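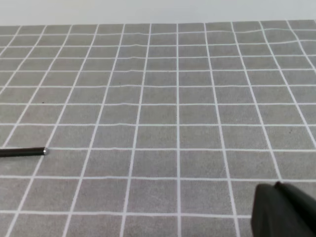
Teaching the Arm: Questions I Keep Getting

I run the arm sessions at Jusstead, our shared workshop, and the same questions land in my inbox after every open evening. So I wrote the answers down. Last updated 31 Oct 2018.

What do you mean by "teaching" it?

I mean showing it. You move the arm through a job yourself, it records everything you did, and later a program learns from a whole pile of those recordings. No code needed from you! If you can pick up a sock and put it down somewhere else, you already have the main skill.

By hand or by remote, which should I start with?

By hand, if it's your first time. You press the release button, the joints go slack, and you guide the arm like you're steering a sleepy toddler by the wrist. It feels natural in a couple of minutes. The catch is that your own arm ends up in the recordings, and some learning programs get confused by that.

Remote is slower to learn and better in the long run. We use a handheld controller we call Irninier (it was a typo in a file name once, and it stuck). You squeeze to close the fingers, tilt to turn the wrist, and you stay well out of the way.

How many times do I have to show it the same thing?

More than you'd like. My first proper job, pushing a block into a corner, took 341 good recordings before the arm did it well enough that I stopped hovering over the stop button. The next one took 526, and that was supposed to be the easy one. Don't let that scare you off — nobody does them all in one go. I do batches and take a break when I start getting sloppy.

Can I watch through the wrist camera while I drive?

Yes, and I'd say you should, at least part of the time. The program learns from that view, so if you can't tell what's going on through it, the program can't either.

What should I be looking for in the wrist view?
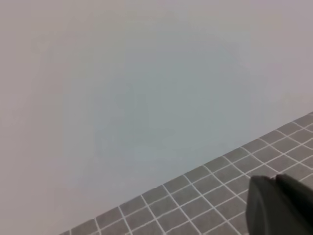 Mostly I want people to get used to the wrist tilting, and to stop fighting it. New drivers expect the world to stay level on the screen, and it won't. You roll the wrist a bit and the edge where the tiles meet that big pale surface runs off at a diagonal, with a dark finger down in the lower right corner. Perfectly good view. I use the white lines between the tiles to work out which way I've turned, then I look at the finger to remind myself where the business end is. Give it a few tries before you decide you hate it.

Does the speed matter?

A lot! Go at the pace you'd like the robot to go, because it will copy you. I had a month of recordings from last May where I paused before every grab to think, and guess what the arm learned to do. It would glide over, stop dead, ponder, and then grab. Very dignified, totally useless. Plan the move first, then press record.

What if I mess up halfway?

Depends on the mess. If you miss a grab and recover smoothly, keep it, those are some of the most useful recordings we have. If you drop the thing on the floor or bump something with your elbow, stop and mark it bad. There's a red key for that. Please use the red key. I've spent whole evenings hunting down bad runs that somebody hoped would average out.

Do I have to start from the same spot every time?

No, please don't. Move the start around. Come in from the left, come in from the right, start high, start with the wrist twisted a bit. If every recording begins in the same pose, the arm only knows what to do from that pose and gets lost the second you nudge it.
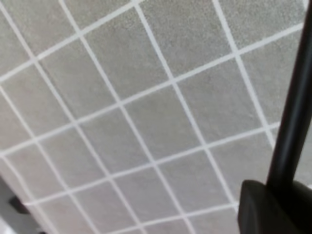

Same goes for whatever you're picking up. Shift it, turn it, swap it for a slightly different one now and then. I keep a rotation of 6 starting poses on a card taped by the keyboard and pick whichever one I haven't used lately.

Where do the recordings go?

Into Tamuno, our shared storage folder, under the name of the job. Label it with something a stranger would understand. "test2 final really" has happened, and I'm sorry to say it was mine. There's also Flatico, the little viewer program, which plays a run back with the wrist view and the joint positions side by side. Watch at least one of your runs in Flatico before you go home.

How long is a session?

Roughly 4 hours if you want to get anywhere, counting setup and snacks. You can leave sooner, of course. I find my hands get clumsy after the second hour, so I swap to sorting recordings for a while and come back to driving later.

Can I bring my own task?

Yes! Bring the objects with you and keep them small, light and not breakable. Soft things are harder than they look. If it's your first visit, try one of our block jobs before your own idea, and then grab me when you're ready to set up a new folder.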